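Moving a Shared File Server to Hosted Storage: Migration of the Linham Design Office

Project report, Networked Systems II
Group members: Aniela Szewczyk, Khải Triệu, Diệp Sầm
Supervisor: Vija Eglītis
November 23, 2021

1. Background

Linham is a small design office working from 2 sites. Until March, both sites used one file server in the main office, and the second site reached it over a VPN. Opening large drawings from the second site was slow, and backups were written to a USB disk that had to be swapped by hand. The client contact, Cayetano Quintana, asked for a plan to move the shared folders to hosted storage without changing the folder layout that staff already knew.

2. Scope

The project covered shared folders, user accounts and access rights. Email and accounting software were left out. The accounting package keeps its database open all day and the vendor does not support it on synced storage.

3. Choice of service

Two hosted services were compared, Plutetti and Plillonlow. Both offer versioned storage and a desktop sync client. Plillonlow had the simpler admin console, but its client could not lock a file while another user had it open. Drawing files cannot be merged, so file locking was treated as a fixed requirement and Plutetti was chosen.

4. Method

The old server held 136 top-level folders. Each was assigned an owner and marked as active, archive or delete. Folder permissions were exported with a script written by Diệp Sầm and compared with the current staff list. The export showed 13 accounts belonging to people who had left the office. These were disabled before any data was copied.

Data was then moved in 4 batches, archive folders first. After each batch, checksums were computed on both sides and compared. A folder was set to read-only on the old server only when its checksums matched.

5. Results

All active and archive folders were copied. The first checksum run on the second batch failed on files with trailing spaces in their names, which the sync client had renamed without a warning. The names were corrected at the source and the batch was run again — the second comparison was clean.

Staff at the second site now open drawings from a local synced copy. The VPN is still in place for the accounting package.
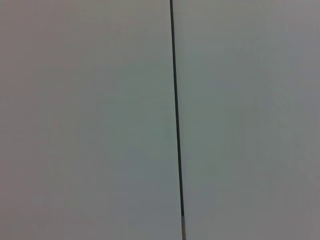
Permissions took more time than the copy itself. The old server used nested groups, and Plutetti allows only one level. Khải Triệu rewrote the groups by role, and the new list was checked by the client before the last batch.

6. Limits and further work

Restore was tested on single files and on one complete folder. A full restore was not tested, and the report makes no claim on how long one would take. Upload speed was measured from the main office only. The old server should stay powered and read-only until the client has completed a full restore test — the steps are in Appendix B, with the permission script in Appendix A.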